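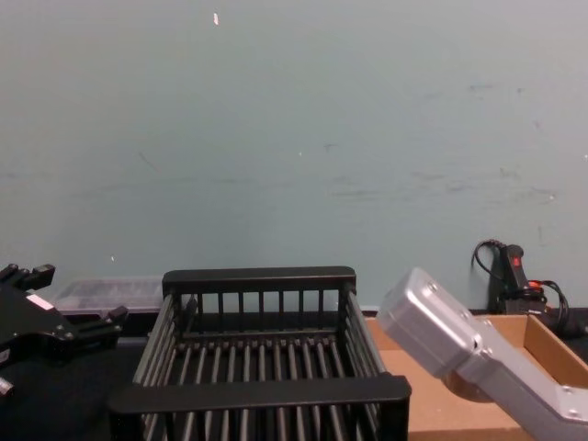
The long-promised tidy of the workroom at the Gralley community hall finally got under way in March, and anyone who has tried to find a clean cup in there over the past few years will be glad to hear that the dish rack is getting as much attention as the tools.

The workroom, for newer readers, is the narrow one behind the supper room, the one with the pale wall that everybody remembers as being either blue or green depending on who you ask (we have had letters). It has been used over the years for craft mornings, lamp repairs, costume glue-ups for the pantomime and a good deal of tea, often all in the same afternoon, and things have a way of being put down there and staying put for a very long time.

Ginette Dhillon has looked after the bookings since the hall reopened, and she has been gently asking for a proper sort-out for most of that time. Her idea is a simple one. The bench should hold what people reach for every visit, and everything else should live in the cupboard or go to a new home.

"I don't mind a bit of mess while people are making things," she told us over a cuppa, "but I'd like the dishes to have their spot and the glue to have its spot, and I'd like those two spots to be a decent way apart."

A black cloth has been put over the benchtop for the time being, while the group works out what is staying. The regulars from the Ullard Road craft circle are delighted with it, as pins and pale thread show up beautifully against the dark, and there is already a small campaign to keep it for good. Ginette is open to the idea, provided somebody takes it home now and then for a wash.
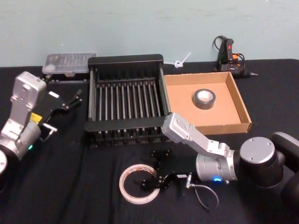 Small tools and odds and ends have been the hardest part, as they always are. The glue gun is staying, naturally, and so is the black duct tape, which gets used on everything from hems to hall chairs. A shallow cardboard tray is doing the job of a catch-all until the new drawers are ready, and Ginette has asked that anything found without a home go straight into the tray so it can be looked over at the end of the day. Twist ties are welcome too, as the garden group will take as many as they can get for the tomatoes.

Clear plastic boxes with lids have been settled on for the longer-term storage, after a fairly lively discussion about whether biscuit tins would do just as well. The tins had their supporters, and still do, but the trouble has always been that you can't tell the buttons from the fuse wire until you've had every lid off. The tins themselves will be kept for biscuits — a decision that went through without a murmur.

Money for the drawers and a fresh coat of paint has come from the summer fete and the raffle, which between them brought in $2414. That is a wonderful effort for a hall our size, and Ginette was keen that we pass on her thanks to everyone who baked, bought a ticket, stood at the gate in the heat or lent a trestle. Petrenko Joinery in Wendumik is building the drawers, and the hope is to have them in before the cold weather sets in and the soup lunches start up again.

Painting will come last. The wall has picked up its share of scuffs over the years and could certainly do with it, although there is still the delicate matter of the colour. A few of the longer-standing members would like it matched exactly to what is there now, and others have put in a word for cream. Colour cards will be pinned up in the foyer, and you are invited to put your initials beside your favourite. 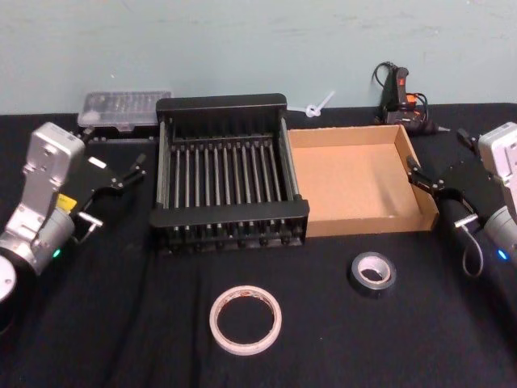 The dish rack is to have a permanent place by the supper room door once the drawers go in, with the tea towels on a rail beside it. Until then it may be found in the middle of the bench, and Ginette asks that cups be dried and put away before you head home, even if you are certain you'll be back first thing in the morning.

If you left something in the workroom and would like it returned, please drop in any morning between ten and noon before the end of April. Unclaimed bits and pieces will go on the 20 cent table at the next market, along with the spare biscuit tins, should any turn out to be spare.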